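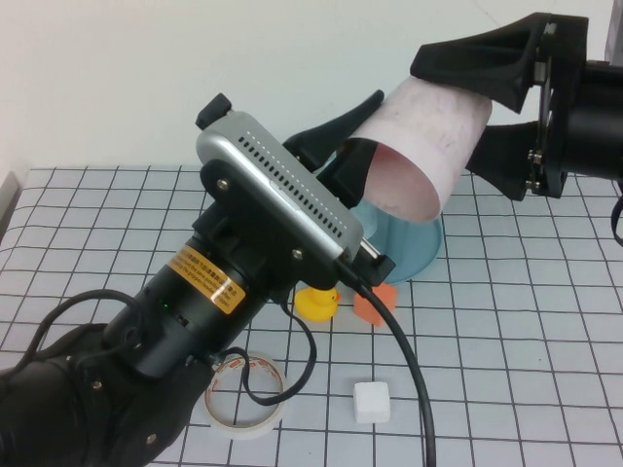
Unit 6 - Can machines do chores yet?
handout, 24 September 2018. Instructor: Lesego Mofokeng

Short answer: some, slowly, if you set the table for them first.

Recap from last time. Rigid things = mostly OK. Boxes, blocks, cups. Known shape, known weight, one arm is plenty. Soft or thin things = still hard. Paper, towels, bags, cables. They change shape when you squeeze.

Two-arm holds. Each hand has to know what the other one is doing. Pull too much and the sheet tears, push and it buckles. People do this wihtout thinking, e.g. holding wrapping paper while looking for the tape.

Close-up views. A camera at the wrist gets near the work but loses the rest of the table. Needs a second, wider view to go with it. Blur is a problem up close, so are plain surfaces (nothing to match on).

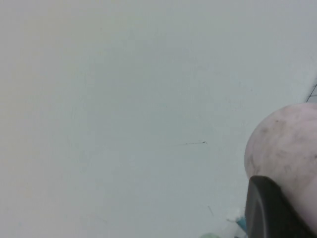 Fig. 2. Wrist view. Black finger against the pink, smudged surface, pale background.

Shop floor case: Germont packing line, see reading. 3000 cartons a shift, all one size, arm does fine. Then the Plullgate trial, mixed returns, up to 465 items before a person had to step in. Same arm!! What changed was the stuff, so compare the two before you write anything.

Household case: Nkosi chapter, pp. on laundry and dishes only. Skip the cost tables.

Terms to know: grasp, slip, compliance, occlusion, recovery (what it does after a drop - most demos leave this out, ask about it)

For next time
- read Rarkow report, first half
- pick one chore at home, write down every step, 600 words max
- mark the steps were you used both hands

Late ones go in the box by my door.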